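Navley Technical Services
Desktop Computer Service Guide
Section 4. Internal Access, Memory, and Processor

Revised 26 September 2021. Approved for bench use by Iman Kettani, Hardware Standards.

This section covers work inside the desktop computers issued under the Hiebert replacement plan. It applies to staff who have completed bench orientation. Work on external displays, docking units, and printers is covered in Sections 6 and 7.

4.1 Before You Begin

Record the asset number of the computer in the Nemeo service log before opening the case. Form 768 must accompany any unit that will be left open overnight.

1. Save all work and shut down the computer from the operating system menu. Do not use sleep or hibernate.
2. Disconnect the power cord, then all other cables.
3. Press and hold the power button for five seconds.
4. Put on a grounded wrist strap and attach the clip to bare metal on the chassis.

CAUTION: Do not open the power supply housing under any circumstances. It contains no parts that can be serviced at the bench. A failed power supply is replaced as a complete unit.

4.2 Opening the Case

1. Lay the computer on its side on a flat, stable work surface, with the removable panel facing up.
2. Release the side panel and lift it away. Set it where it will not be stepped on or scratched.
3. If the front bezel must come off, release its clips one at a time and lay it flat beside the chassis. Do not stack tools or parts on it. The molded ribs and ledges on the inner face crack under load.
4. Find the power supply label. Copy the model and rating information to the service log.
5. Check the sheet metal edges and cutouts for burrs before reaching past them. 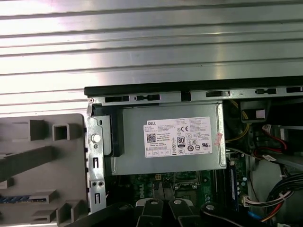

Figure 4-1. Chassis with side panel removed and front bezel laid flat. The label is on the top face of the power supply.

NOTE: Labels must remain on the part. If a label is loose or cannot be read, enter "label unreadable" in the log and refer the unit to Hardware Standards. Do not write on the housing.

4.3 Inspecting the Motherboard

Inspection is required whenever the case is opened, including for jobs that involve only a drive or a fan.

1. Look over the whole board under a good light before touching anything.
2. Examine the cylindrical capacitors. The tops should be level. Report any that bulge, lean, or show residue at the base.
3. Confirm that power cables are clear of the memory slots and that no wire is pinched against the edge of the case.
4. Remove dust with short bursts of compressed air. Hold fan blades still while doing so.

4.4 Memory Modules

Replacement modules are drawn from stock cabinet 200. Match the type and capacity to the entry in the service log.

1. Open the retention latches at the ends of the slot.
2. Hold the module by its edges and line up its notch with the key in the slot.
3. Press down evenly until the latches close.
4. For paired modules, follow the slot order printed in the parts sheet for that model. Slots placed side by side do not always form a matched pair. 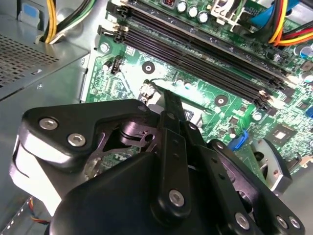 Figure 4-2. Memory slots and nearby capacitors on the motherboard.

CAUTION: Never force a module. If it does not seat with firm, even pressure, remove it and check the notch position.

4.5 Processor

Processor work requires a second technician's initials on the log entry. Keep the socket exposed for as short a time as possible, and have the replacement part or the socket cover at hand before you start.

1. Remove the heat sink and fan assembly as described in the parts sheet. Set it down with the contact surface facing up.
2. Clean old thermal compound from the heat spreader with a lint-free cloth and approved cleaner.
3. Release the load lever and open the retention frame.
4. Lift the processor straight up by its edges. Keep it level until it is clear of the socket. Do not touch the contacts on the underside of the processor or inside the socket.
5. Place the processor in an antistatic tray. Inspect the socket with a magnifier and report any bent or discolored contacts.
6. To install, hold the processor by its edges with the heat spreader facing away from the board. Match the alignment marks and lower it into the socket without sliding it.

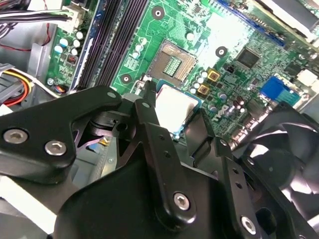
7. Close the retention frame and lock the load lever.
8. Apply fresh thermal compound and refit the heat sink. Tighten the screws in a cross pattern, a few turns at a time.
9. Reconnect the fan lead.

NOTE: Processors removed for disposal go to the Vutanon collection bin in their trays. Loose processors will not be accepted.

4.6 Closing the Case

1. Account for all screws and tools.
2. Refit the front bezel, then the side panel.
3. Reconnect the cables, with the power cord last.
4. Start the computer and confirm that the installed memory and processor are reported correctly in the setup screen.
5. Close the log entry. For fault code 1492 at startup, see Section 9.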